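(Monday, evening slot. Water on the left side of the lectern, clicker in the jacket pocket, NOT the bag.)

## Dark paint in ordinary rooms

Start without the title slide. Just ask: who's got a sample pot in the garage with the lid rusted on? Wait for hands. Mine goes up too, I've got a shelf of them, most of them some kind of off-white I was scared into.

Then the house. We moved to Flavcombe in August and the dining room was the color of a band-aid. North-facing, one window, low ceiling. Everyone who came through told me to go lighter and I did, and it looked like the inside of a refrigerator. Pause here, people usually laugh at the refrigerator.

So I went dark. Say how nervous I was! I bought two quarts from Iltum Paint & Paper (the little place behind the bakery, free parking after six) and painted the back of the door first so I could close it and pretend it never happened.

### What I'd tell you to do first

- Paint a board, a big one. Move it around the room all day and look at it again with the lamps on.
- Leave the white poster board border on it, or paint right to the edge? I go right to the edge. White around a dark color makes it look darker than it'll ever look on your wall.
- Stand the board up. Lying on the floor it catches the light from the window and fools you.

(If they ask about peel-and-stick samples: fine, I like them, I just never get them off the wall in one piece.)

### Primer, the boring slide

Keep this to 5 minutes. Tinted primer, always, ask them to tint it gray. I skipped it in the hallway and needed an extra coat and a second trip to the store and I was in a terrible mood the whole weekend. The whole dining room came to just over $300 including a good brush, and I still have that brush, it's the one I brought. Hold up the brush.

Ceiling question always comes up. My answer is paint it too, same color, if it's low. If your ceilings are high and you love them then leave them alone, I'm not coming to check.

### Sheen

This is where I get worked up, so slow down. Matte hides the lumps in old plaster. Satin shows every one of them but you can wipe it. With kids or a dog, go washable matte and keep a jar of the leftover for touch-ups. Write the name of the color on the jar. On the JAR, not the lid, lids wander off.

Pass the sample cards around now, there are 13 and I want them all back this time.

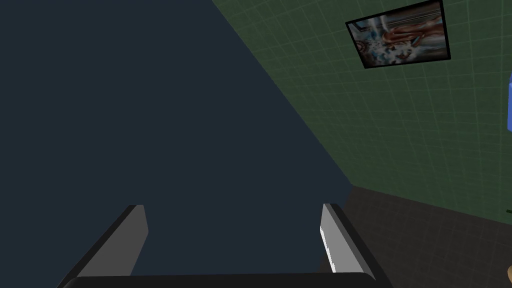 **Colleen Tarbuck**

Slate navy, flat and matte, taking up most of your view. Ask the room to call out blue or gray. Let them argue a bit, then talk about undertones: hold your card next to something you know is plain gray and the blue jumps out. Next to a pair of jeans it goes the other way.

Then lamps. Dark rooms want several small ones instead of the big light overhead. I have one on the sideboard and one on the floor in the corner, both with warm bulbs, and that's where we eat all winter.

Trim if there's time. Stiris has a handout on caulking that I can email, sign the sheet by the door.

Questions. Somebody will ask if it's hard to paint back over. Yes, a bit. Prime it, two coats, have a snack in between.

Get the cards back before they stack the chairs.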